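Dramargate Owners Board > Home Robots > Setup and Care

Arm camera mount keeps drifting after recalibration

flekau_fan
Hi all, long time reader and I finally have something worth asking! I look after one mobile unit, a Dobson base with a single arm, and we run every route in the simulator before it goes anywhere near a real door. The trouble is the arm. I calibrate it, it's lovely for a day or so, and then the camera view is off to one side again and the gripper reaches short. I've tightened the mount, swapped the cable and reloaded the room file (the one with the wheelbarrow parked in front of the table, which I use as my distance check). Same thing every time. Error 327 in the log, nothing else.

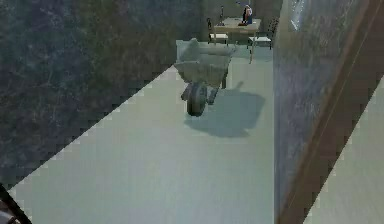 What does error 327 mean on this base? It means the arm's saved home position and the one it measured at startup don't agree, so it falls back to the older value.

I only learned that part last night from the Omdale manual, and it got me wondering if the mount was ever the problem at all.

gearbox_granny
Oh, I know this one, and I feel for you! I spent most of September chasing it. Check which order you save in. If you save the camera first and the arm second, the camera offset is worked out from the old home position, and off it wanders. Arm first, restart, then camera. I keep it on a sticky note by the charger.

tolerances_matter
I'd push back a little on that. Save order will give you a wrong offset, sure, but it'll be wrong right away. Drifting after a day sounds like the shoulder joint to me. Put it through 40 slow lifts with no load and compare the home reading before and after. If it moves, the belt wants tension.

flekau_fan
Thank you both, you're very kind. I tried the save order first because it was free, and reloaded the bigger room, the one with the teal bunk or shelf thing and the TV cabinet over on the right. I like it for checking the base because there's a good long stretch of open floor to cross, and the wooden panel with the black handle gives me something up close to line up on.

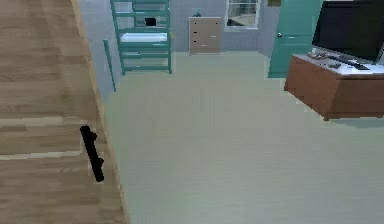
Then I did the 40 lifts like tolerances_matter said, on the real arm this time, and the home reading had moved by 4 counts. So I suppose you may both be right - I had been saving in the wrong order, and the belt has some slack in it too. I'm ordering a Flekau belt tonight.

gearbox_granny
I still say run it a week on the new save order before you open up that shoulder. Those cover screws strip if you so much as look at them.

tolerances_matter
And I still say 4 counts is a belt. Use the right driver and the screws are fine!

Comments (3)

pinion523: Same base here, same error. The save order fixed mine and I never touched the belt.

oldshopcoat: Please post the part number when it comes, mine is due as well.

flekau_fan: Will do, and I'll put the new readings up with it.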